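Open Afternoon at the Astunia Workshop

Posted in: Visits, December

Astunia opened its workshop for an afternoon, and I went along because it is a short bus ride from where I live and I had never seen a robot being taught anything. Doors were at 2 p.m. You sign in at the front desk, put on a sticker and wait for the next group to go through.

Getting in

The building is at the back of the Kalluro business park, past the tile warehouse. Parking is free but the lot is small. I would take the bus. There is a step at the main entrance and a ramp on the left side that is not well signed.

The tour

The first stop was a hallway with posters, which we did not spend long on. The company writes software called Cetari that learns handling jobs from recordings of people doing them. Someone drives the arms through the job, the software records every movement along with what the cameras see, and later the arms try it alone. They told us a single job can take 175 recordings before they bother testing it.

There are two ways to do the driving. One is to take hold of the arm and push it where you want it to go. The other is to sit at a pair of handles and have the arms copy you. Our guide said they use the handles for anything that needs both arms, as it is hard for one person to push two arms at once and keep out of the cameras' view.

After that we went on to the cells. The one I stayed at longest had small metal and plastic parts in it, with two arms mounted side by side along the front. Visitors stand behind a line of tape. It is slower than I expected. A person would be done with most of these moves in a second, and the arms creep up to a part and stop short of it before going in. The cell is bigger than it looks in my pictures. 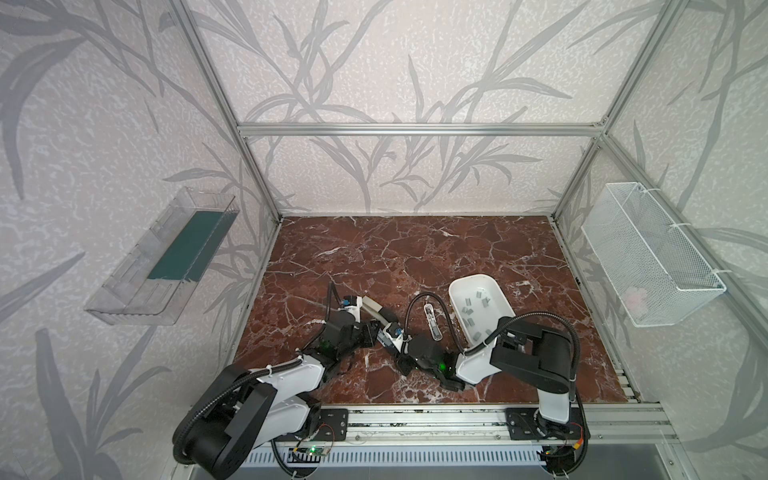
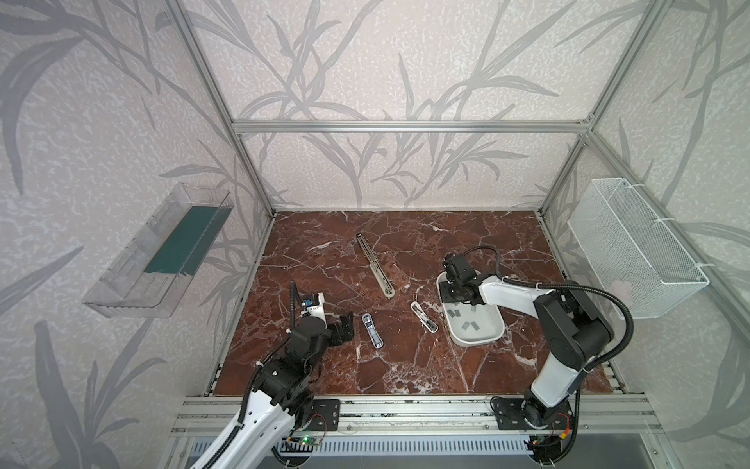
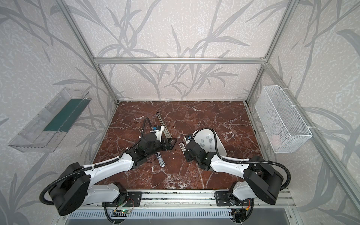 The two-arm cell, with its marble-patterned floor and the small gray parts in their white container.

Trying the handles

Each visitor got 5 minutes on a practice rig in the next room. The handles are light and the arms lag a little behind your hands. I was asked to move a foam block from one square to another and dropped it twice. The hard part is depth, and I kept closing the gripper too early. The child after me did better.

Food and practical notes

Coffee and rolls were from the Salehi bakery stand in the lobby, cards only. Restrooms are on the ground floor. Photos were allowed at the cells but not in the hallway with the posters. Bring a sweater, as the workshop is kept cool.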